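# The flower table gets its fall service
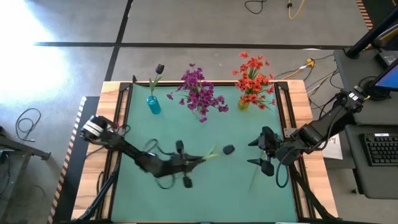

*Photo: my own, from the fixed camera at the table. 2 October 2024.*

Service time again! I promised back in August that I'd write up how I look after the two-arm table, and then I let it slide, so what follows is the long version, cables and all.

Quick recap for anyone new. The job on this table is flower arranging with artificial flowers: two arms, one on each side, a green mat between them, vases along the far edge. One arm holds a stem, the other takes it or trims up the pose, and the flower goes into a vase. It runs in our corner of the Ramport building, and I'm the one who gets the message when something squeaks.

## Cables first, always

I start with the cables, before I touch a single bolt. Both arms carry theirs on the outside, in loops, and those loops are what I worry about most. Too tight and the cable pulls at the connector every time the wrist turns. Too loose and it sags down onto the mat and sweeps a tulip off the table (I have watched this happen more than once and it is very sad).

My routine is dull. I drive each arm slowly to the far end of its reach, stop, and look at every loop. Then I fold it back in as far as it goes and look again. If a loop goes straight anywhere, I give it more slack at the shoulder, where the left arm has its white bands. I redid those this time – they'd slid down a finger's width and the wiring next to the rail had started to curl up into a little nest.

The right arm had a droopy loop under the wrist. I've left it for now. It clears the mat in all the poses we use, and the last time I shortened it I lost a connector and an entire afternoon.

## Rails and brackets

The arms sit on metal rails along the two sides, which is great when you want to slide an arm along a bit and terrible when you forget to tighten it afterward. A slightly loose mount doesn't look loose. It looks like the gripper has suddenly gotten bad at its job, and you spend an hour blaming the software.

So: hex key, every bolt, both sides. I had one on the right that took nearly half a turn. I've started drawing a thin line of paint marker across each bolt head and onto the bracket so I can see at a glance if one has moved. I got the idea from an old Terkov maintenance sheet somebody left in the drawer, and I wish I'd been doing it for years.

While I'm down there I wipe the rails with a dry cloth. No oil! I tried a little oil once, and by the end of the week it had collected every bit of fuzz in the building.

## The gripper fingers

Fake flowers are hard on fingers in a way I never expected. The stems are slick and thin, and the leaves get in everywhere. After a while the tips pick up a shine, and a shiny tip lets the stem roll. You'll see the blossom slowly turn over while the arm is holding it, like it's looking for somebody.

I clean the tips with alcohol on a lint-free wipe, let them dry, then close the gripper on a strip of paper and tug. If the paper slides out easily, the tips get swapped. I check the left and right separately and write both down. This time the left pair passed and the right pair was borderline, so I put on the spare Galindo tips and packed the old ones away for emergencies.

Then I close both grippers all the way and look at them from the front. The points should meet. If one sits a hair higher than the other, thin stems get pinched at an angle and the tulip comes in crooked to the vase.

## Zeroing, and the tulip test

After all that poking around the arms need zeroing. I park each one in its home pose, run the Plovo calibration script, and have it visit 19 points on the mat with a pointed tip in the gripper. Anything that lands off its mark gets run again. The right arm needed 7 repeats, all of them near the far edge, and I think that was the loose bolt's doing: the numbers I'd saved were for an arm that had been leaning a little.

My last check is the black tulip. I like it for testing – one stem, a long narrow leaf or two to get in the way, and a heavy-looking head, so if the grip is off you know right away. The left arm picks it up, brings it level to the middle of the mat, and the right arm waits with its fingers open. I run that slowly at first with my hand near the stop button, and then at normal speed.

The big purple bunch stays in the middle of the row during tests. It spreads out so far over its vase that it's basically an obstacle course, and if an arm can work beside that without brushing petals, I'm happy. The orange-red ones in the yellow vase lean out to the right, so I keep an eye on that side too.

## Odds and ends

The counter read 174 hours when I finished. I'm going to try a service every 100 from now on, mostly for the bolts.

Floor cables still need sorting. There's a cluster of black, white and yellow behind the right corner, on the way to the desk, and every time I walk past I tell myself I'll get a proper cover for it. I've measured it, at least. Cover's on order.

Also, if you have a finger material you like for skinny, slippery stems, leave me a comment. I've got silicone sheet and a soft rubber here to try next, and I'd love to hear what wore out first on yours.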